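Começámos em outubro a ensinar tarefas de arrumação à mão no projeto Losov. Umas notas sobre o que temos feito.

A pessoa segura uma pinça em cada mão e faz a tarefa ela própria. O braço só entra depois, no treino.

Em cada pinça vai um cubo com marcadores a preto e branco. É por ele que sabemos onde está a mão em cada instante.
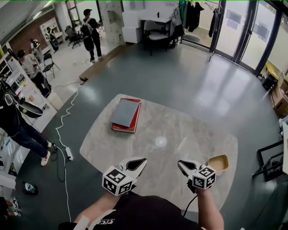

Foto: equipa Drarkel

O tampo polido dá reflexos — uma luz do teto chega para estragar a leitura de um marcador. Já mudámos a mesa de sítio 2 vezes.

Temos 1.636 demonstrações gravadas. Deitámos fora 154, quase todas por perda de seguimento.

Também experimentámos comando remoto, com o Adow. Funciona, mas cada tarefa demora muito mais e quem comanda cansa-se depressa.

À mão, uma pessoa nova apanha o jeito em 18 minutos. O erro mais comum é fechar a pinça cedo demais.

Os dados vão para o Mangundap a 19 de janeiro. Falta rever as etiquetas dos livros.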